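Hard fingers vs soft fingers for upright food slices, and wrist camera placement
Forum: End effectors and tooling

vfankhauser
Joined: November
Posts: 136

I'm comparing two finger sets for a parallel gripper on a burger assembly station. The ingredients stand on edge in holders on both sides of a tray, and the arm takes one at a time and builds on the bottom bun. I have a preference already but I'd like to hear from people who have run either type longer than I have. The wrist camera question is at the end.
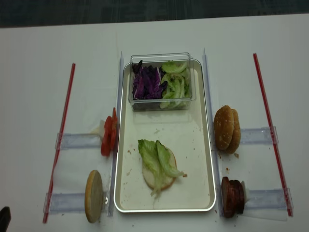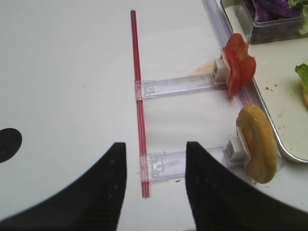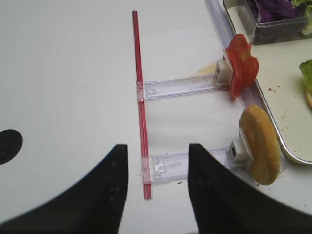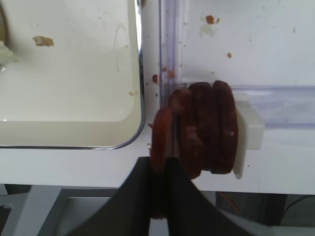 Hardware

- Gripper: parallel, electric, stroke is plenty for anything on the table
- Finger set A: Grivia hard black fingers, tapered to a point
- Finger set B: Drumitz soft fingers, silicone, wider pad
- Wrist camera: Betby, fixed focus, looks down between the fingers
- Second camera: fixed, looks at the whole table
- Holders: clear plastic arms that clip onto red rods, white blocks at the inner ends

Results so far

I did 136 picks with each set, split evenly between tomato, patties, sesame tops and the plain bread round. Same arm, same speed, same force limit to begin with.

Grivia: good on both kinds of bread. Good on patties as long as I come straight down on the gap. On tomato they cut in if the force is even slightly high, and if I lower it the slice slides out during the lift.

Drumitz: better on tomato, no cutting. Worse on patties. The pads are too thick to get between two of them, so I either pick up a pair or push the whole stack back against the block. Bread is fine.

I could change fingers between ingredients but I don't want a tool changer on something this small. Right now I'm leaning toward the Grivia set with some kind of thin sleeve on the tips.

Camera: with the Grivia set mounted, the fingertips take up much of the lower part of the picture and they are blurry at that distance. It hasn't stopped the picks but I wonder if people tilt the camera or move it to the side.

palletjack
Posts: 2012

Don't put sleeves on them. I tried heat shrink and then finger cots on a similar set. They creep up after an hour and then you have a loose piece of rubber near food. If the tomato is the only problem, fix the tomato. Thicker slices, or blot them before they go in the holder.

What's your force limit and how are you setting it? A lot of the electric grippers are not very repeatable at the bottom of their range.

vfankhauser

Set in the controller as a percentage, so I can't give you newtons I would trust. I'm close to the bottom of the range for tomato. Going one step up is where the cutting starts.

Blotting is possible. Thicker slices too, though then fewer fit in the holder.

vbuehler_imhof
Posts: 585

Verena Bühler from Imhof. We ran soft fingers on sliced produce for most of a year and I would disagree with dropping them this early. The pad thickness problem is real, but your patties are stacked tight against each other and that is a layout choice. Put a small gap between them and the soft set gets in.

We printed a comb with a slot for each slice. It holds them apart at the bottom edge only, so the fingers have the top half free. After that our double picks went down to 2 in a whole shift.

palletjack

A comb makes loading slower though. Somebody has to put every slice in its own slot. With a plain block you just lean the stack on it and go.

vbuehler_imhof

Yes, loading is slower. For us it was worth it. If he is reloading by hand every few minutes maybe it isn't.

vfankhauser

I am reloading by hand, and often. But I could try a comb on the patty holder only and leave the other three as they are. The holders unclip from the rod so swapping one is quick.

One thing I should have put in the first post. The holders are light and the rods they clip to are just lying on the table. When the soft pads pushed on the patty stack, the whole arm rotated a few degrees, and the next pick was off because I'm using taught positions with only a small correction from the camera. So some of the Drumitz failures may really be holder failures.

kettle_and_cam
Posts: 535

Then your comparison isn't a fair one yet. You have one finger set that pushes sideways and a fixture that moves when it's pushed. Tape the rods down or screw them down and run the Drumitz picks again before deciding anything.

On the camera: I wouldn't move it. Seeing both tips and the thing between them is the most useful view you can have on a job like this. People move the camera out to the side to get a cleaner picture and then find out they can't judge whether the tips are lined up with the gap. The blur on the fingers doesn't matter if the slices are sharp. Focus for the distance where the grasp happens and leave it.

If you want less finger in the view, tilt it up a few degrees, no more than that. Lock the exposure too. Black fingers over a white table will make the auto exposure hunt every time you go down.

palletjack

Agree on exposure, don't agree on leaving it in the middle. I have mine to one side and I like it. With the camera centered you're looking down the stack from one direction only and you can't see how far a slice is leaning. From the side you can.

kettle_and_cam

He has a fixed camera over the table for that.

palletjack

At that distance I wouldn't count on it for a lean of a few millimeters. But sure, try the simple thing first.

vfankhauser

Locked the exposure this morning and it's already better. I had not noticed how much the brightness was changing between hover and grasp. I'm leaving the camera centered for now.

Plan for the rest of the week:

1. Fix the rods to the table.
2. Rerun both finger sets on tomato and patties, same number of picks.
3. Comb on the patty holder, Drumitz only, then Grivia with the same comb.
4. Blotted tomato against unblotted, Grivia only.

Skipping the bread for this round because neither set had trouble with it.

vbuehler_imhof

Add one thing to step 2. Note which slice in the stack you're picking each time. Ours behaved very differently between the first one and the last one against the block, and the average hid it. I can send you the drawing for the comb if you tell me your slice thickness.

vfankhauser

Will do. I'll measure the patties this afternoon and send you a message.

dgm_controls
Posts: 41

Has anyone run the Drumitz pads through a washdown? Ours got sticky after cleaning and started holding on to bread when they opened. Might be the detergent.

vbuehler_imhof

We had that with one detergent and not with the other. Rinse longer and let them dry fully before mounting. If they are still sticky after that, replace them.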